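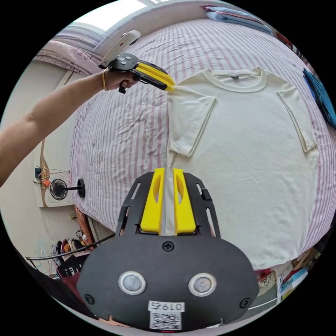

Gripper fingers do not close evenly on thin fabric

Category: Hand-held grippers, care and adjustment
Posted 4 August 2026

Our group operates a pair of hand-held grippers for garment work, chiefly the spreading and folding of T-shirts on a bed. The yellow fingers on one unit no longer meet evenly. The tips touch first and a gap remains farther down, so that a single layer of cotton slides out when the operator lifts a shoulder or hem. The second unit holds the same fabric without difficulty. Both were fitted with new fingers in the same week. The Gunda maintenance sheet refers only to "seating the fingers" and provides no further instruction. We request advice on the correct procedure, and on whether the fingers should be replaced again.

Gumotness

3 answers

Answer 1 (accepted)

Replacement should not be necessary at this stage. Uneven closure following a finger change is most often a matter of seating. The procedure in use at our site is as follows.

Disconnect the cable before beginning. Remove both fingers and wipe the mounting faces with a dry, lint-free cloth. Lint collects there quickly in garment work and is easily pressed flat under a new finger. Refit the fingers with the screws only finger tight. Squeeze the trigger fully, hold the fingers closed on a strip of plain paper, and tighten the screws in turn while the trigger remains held. Release and repeat the paper test at the tip and at the base. The paper should resist a gentle pull at both points.

If the gap persists, exchange the left and right fingers, where the design permits, and test again. A gap that moves with the finger indicates a faulty part. A gap that stays in place indicates a bent mount, and the unit should be withdrawn from use until the mount has been changed.

Wipe the lenses before the unit is returned to service, and confirm that the cable does not pull against the body when the wrist is turned.

Gus Schumacher
Vaketell equipment desk

Answer 2

We experienced the same fault and it was lint. Cleaning is now carried out every 5 sessions. Please note that thread-locking compound should not be applied near the fingers, as it marked ours.

Lindgren

Answer 3

Is the trigger returning fully? Ours was sticking. A different problem, possibly.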